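Osteck 200 Rotary Microtome for Paraffin Histology

By Vega Nieto
Updated August
14 shares | 3 comments

The Osteck 200 is a manual rotary microtome for people who cut paraffin blocks all day and would like to stop thinking about the machine they do it on. You turn the wheel, a ribbon comes off, the ribbon goes on the water bath. If the ribbon curls up like a wood shaving and rolls under the bench, you have our sympathy and a troubleshooting section further down.

We sell it mostly to tissue labs that do toxicology work: rodent liver, kidney, adrenal, and the occasional thyroid embedded by a person in a hurry. It handles all of these. It also handles decalcified bone, with a fresh blade and some patience.

What comes with it

The base unit, a blade holder for low and high profile disposable blades, a standard cassette clamp, a section waste tray, a dust cover, a bottle of oil, and a set of hex keys that will be missing by the end of the month. The manual is printed on paper, and has an index.

Cutting and trimming

Section thickness is set with a knob on the right side. Most labs park it at 4 or 5 microns and leave it there until the knob needs dusting. Trimming thickness has its own lever with two positions, 10 and 30 microns, and the lever springs back when you let go. We tried a version that stayed down. Our testers sliced through a good many practice blocks before noticing, and so it springs back.

Specimen retraction on the return stroke is on by default. You can switch it off. Veteran histotechs like to switch it off, and they have opinions about why, which we have heard.

The clamp tilts on two axes, and each axis has a click at the zero point. This is for recuts. When a pathologist asks for three more levels through a block that was filed last spring, you want the face to meet the blade squarely on the first turn. On the old model you found zero by squinting. Follicles are small, and a badly faced block can lose the very lesion you were sent back to find.
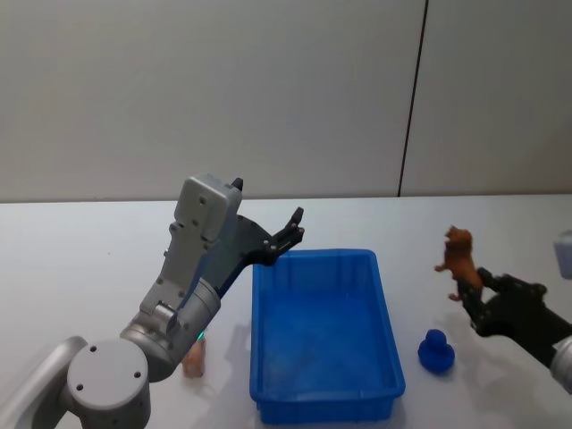
Arm with its green indicator light on, at the white table.

The handwheel

The wheel can be ordered on the right or the left, at the same price. It is counterbalanced so that it stays where you leave it, and it locks in any position with a lever by the base. Please lock it before you change a block. The blade guard is red for the same reason.

Our handwheel bearing was redrawn last year after a customer in Hosville wrote to say that hers squeaked on every downstroke and that her coworkers had started humming along. The new bearing is quiet. If you own an older unit, ask for bearing kit 317, which fits with two screws and takes less time than finding the hex keys.

When the sections go wrong

Thick and thin bands across the section usually mean something is loose, and it is usually the blade clamp. Lengthwise scratches mean a nick in the blade, or a bit of calcium in the tissue that caused the nick. Move to a clean part of the blade. Crumbling sections mean the tissue was processed too hard, and no microtome on sale will fix that, although several brochures hint otherwise.

If sections compress, chill the block. If they still compress, change the blade. People will try almost anything before changing the blade – we once had a twenty-minute support call that ended with the sound of a blade being changed and a quiet "oh."

Care

Brush out paraffin daily. Don't use xylene on the painted parts, and don't use a heat gun on anything. Oil the clamp slide once a week with the oil provided, one drop a side. The dust cover goes on at night and should not be used as a shelf.

Ordering

The Osteck 200 ships from our Hosville warehouse. Blade packs are sold separately, and so is the Kalogeropoulos cooled clamp, which keeps the block cold between ribbons and has the longest name in our catalog. It fits any 200 without drilling. The smaller Osteck 100 is still available for teaching labs, where students will be cutting one block a semester and dropping it twice.

Loan units can be booked for two weeks. Return them with the waste tray emptied. You would think that went without saying.

Related items

Osteck 100 Teaching Microtome
Kalogeropoulos Cooled Block Clamp
Prurkero Tissue Floating Bath
Prurkero Slide Drying Rack
Bearing Kit 317
Low Profile Disposable Blades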